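4.2 Surface and backdrop in small sorting tasks

The second part of the study dealt with the table itself. Kouris and Tsakiris had already noted in the pilot that people who sort thin objects by hand spend more time looking for them than picking them up, and we wanted to know how much of this comes from the surface the objects lie on. Sticks and rods are a useful case. They are narrow, they have no obvious front or back, and when two of them lie close together they are easily taken for one.

We used the sorting records collected at the Risow site between the pilot and the end of January. After removing incomplete entries, 2,991 single placements were left. Each placement was coded for the type of object, the surface, the backdrop, and whether the object was lying flat or held at an angle when it was first touched. Coding was done by two of the authors (A.K. and F.S.) working apart, and the entries they disagreed on were settled by a third (G.S.).

Three surfaces were compared: plain gray, plain white, and wood grain. The wood-grain top is the one most like an ordinary kitchen or craft table, and it was the one we expected to cause the most trouble. Its lines run from left to right, so a thin rod laid the same way has long edges running alongside the lines of the surface. A rod laid across the grain breaks up the lines and should be easier to find.
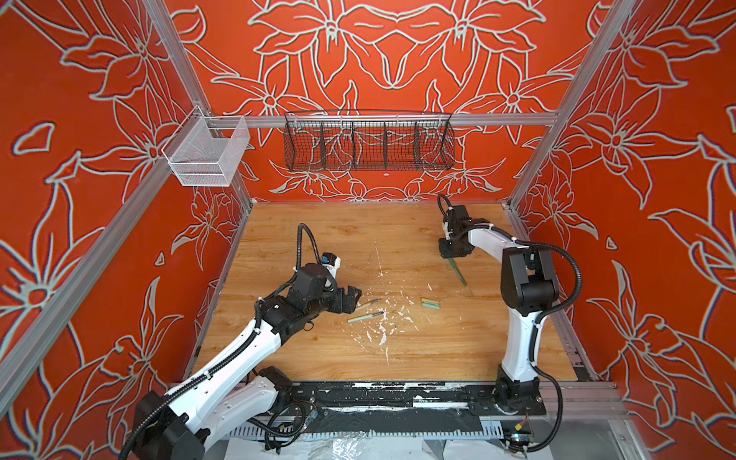 Figure 4. Green and green-and-silver pieces on the wood-grain surface, with the floral backdrop.

The backdrop was treated as a separate factor. Earlier work in our group used bare walls only, which is not how most homes look. For this part we added patterned panels, among them the red-orange one with large pale lilies that the coders came to call the Pludness pattern. A backdrop of this kind has many long curved outlines, and a stick held upright or at a slant can be seen against them instead of against the table.

Of the 2,991 placements, 800 were made on wood grain with a patterned backdrop. In 580 of these the first touch landed on the object that had been asked for. The misses were not spread evenly. Most involved two thin pieces lying near each other, and the usual error was to take the neighbor. Pieces held at an angle were seldom confused with one another, whatever was behind them - a result we did not expect, given how busy the panels are.

Color helped less than we had thought it would. Green stands out well from a honey-brown surface, but when all the pieces are green it says nothing about which is which. The coders' notes suggest that length and direction were the more useful cues. T. Sarantis's older rule for craft tables, to lay out thin stock across the grain and at least a hand's width apart, fits our records fairly well, though it was written with hobby workers in mind and was never tested.

Lighting was not varied here and is taken up in Section 4.3.

12 shares | 3 comments

This site uses cookies to remember your reading preferences. Accept | Manage settings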